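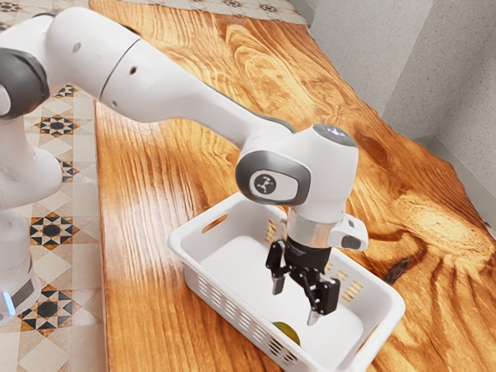 **Minutes of the arm build evening, 21 September 2020, Plarnisum workshop, back bench**

Roksolana Nazarenko in the chair, Lorcan Duggan taking the notes, and a good turnout besides. Roksolana welcomed everyone, thanked whoever had brought the ginger cake, and we got going a little late on account of it.

**1. Last meeting**

Agreed as a fair record, except that the bracket drawings were Lorcan's and the mistakes in them were too (he asked for this to be put down properly).

**2. The simulated bench**

Lorcan took us through the fruit-picking scene, with the white arm reaching down into the slotted basket and both fingers open over the little yellow-green fruit. Much fondness for the swirly wood of the table and the star-patterned floor, though Roksolana did wonder whether so glossy a top would be kind to us if we ever add a camera. Lorcan will try a duller finish and bring both versions along. It was agreed to leave the fruit near the basket wall, where the approach is awkward, and get that right before trying anything easier.

**3. Gripper for the real arm**

A long and very cheerful discussion! The Mellex fingers are stiff enough but 44 mm of opening feels mean for a plump lemon. Roksolana would like to print longer ones with soft pads, and has offered her own printer for it. Agreed, with thanks.

**4. Money**

We have £223 in the tin. The Gotier power supply comes to £29 and everybody was happy to go ahead. The new bench top can wait until April.

**5. Any other business**

Would the last person out please switch off the compressor as well as the lights.

**Actions**

- Lorcan: duller table finish; order the power supply
- Roksolana: longer fingers, first pair in any colour she has on the reel
- Everyone: bring back borrowed hex keys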